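Gripper force drift on the mug task: what we found

The arm started dropping mugs in November. It had run the table-clearing routine for weeks with few complaints, then over one long afternoon it failed to hang the mug on the stand four times, and on the fifth it kept closing after contact and tripped the overcurrent limit on the finger motor. Edit Bíró was on the stop button and hit it before the handle took any more load. No breakage, no injury. I pulled the arm from unattended running the same evening.

The logs showed 2,438 grasp cycles since the last calibration. Our own sheet says to recalibrate every 900. That is my miss: the reminder was tied to a job name we changed when we moved to the Burnen controller, and I never checked that it still fired.

The drift itself was simple. The zero point of the finger position had moved, so the controller believed the jaws were wider apart than they were. On a soft object the error gets absorbed. On ceramic it shows up as a current spike, and the software cutoff was set to trip after 80 milliseconds, too slow for a hard contact at our closing speed.

Ylva Strömberg and I repeated the routine at reduced speed with the wrist camera recording, using the stand and the tray of mixed items.

Wrist camera views: mug on the stand, then the tray.

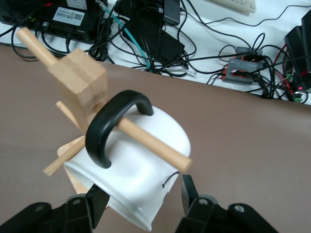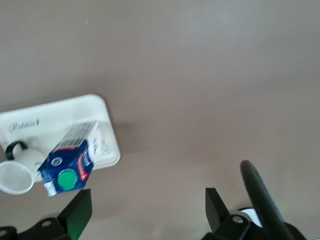
Changes made

The finger zero is now checked against a hard stop at every power-up. If the reading is off by more than the tolerance, the arm refuses to start.

The cutoff went from 80 to 20 milliseconds. This produced a few false trips on cartons, which we are accepting for now.

The cycle counter lives on the controller and no longer depends on job names.

Still open

After recalibration we ran 177 grasps with no overcurrent event. Helge Åberg wants a longer run before the arm goes back to unattended work, and I agree. I also want to know why the zero moved at all. A loose coupling is my first guess, and the left finger comes apart next.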